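One Bin, One Trip
October 6, 2020
Filed under: stuff, and having too much of it

I have never believed in the packing list. My cousin Rhea Yap sends me one every year, with 70 lines on it, and every year I read as far as "travel steamer" and close the tab. So when she told me the secret to a calmer bathroom shelf was the "one bin rule," I rolled my eyes and then, because I had promised, I tried it.

The rule goes like this. Whatever you use in a normal week goes into one white bin. Whatever doesn't fit, you don't own anymore. Rhea got it from a newsletter called Bolau, which as far as I can tell exists to sell bins. I'll say up front that I did not buy one. I used what I had.

Everything came out onto the table first, in front of the bin. Bottles, a pack of what I'd call wipes, a folded teal cloth with dots on it. The newsletter calls this stage "the reveal." I call it making a mess on a table you wanted to use later. 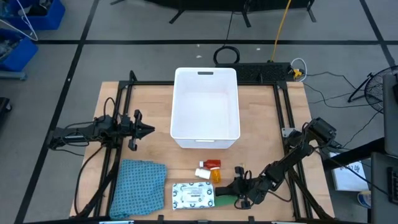
What the rule gets wrong

The bottles, for a start. Bottles don't care about your system. Stand them up and they topple the first time you carry the bin anywhere, lay them down and you find out which caps you didn't tighten. Bolau says to "nest tall items with soft items," so the cloth is supposed to go around them like packing paper. Fine. But then the cloth is at the bottom of the bin, and the cloth is the thing I reach for most.

Pill bottles shouldn't be in there at all, if you ask me. I know people who keep everything from the bathroom in one tub and they spend their mornings digging. Medicine gets its own place, up high, and it stays there. Rhea disagrees and we have stopped discussing it.

Then there's the flat stuff. A soft pack seems like the easiest thing in the world to put away until you try to stand it on end. It slumps. Lay it flat and it takes up the whole floor of the bin, and now your bottles are sitting on top of it. 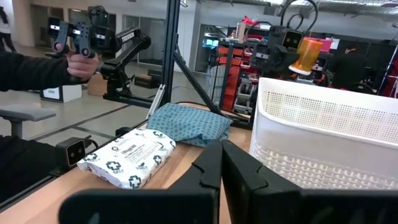

I also don't love a bin with solid sides for this kind of thing. A basket with holes in it lets a damp cloth dry out, and you can see roughly what's inside without lifting anything. The newsletter is firmly against baskets ("visual noise"), and I would like to know who is being kept awake by a basket.

What I kept

To be fair to Rhea, laying it all out did make me throw away two things I'd been storing for years. I could have done that with no bin whatsoever, but I hadn't, so she gets the point.

My version, for now: soft things in the basket, bottles in the bin, pills on the high shelf. That is two containers and a shelf, and it breaks the rule three ways. I'll give it until July. If the bin is full of batteries and old receipts by then, I'm giving it to Rhea – she'll have a label ready.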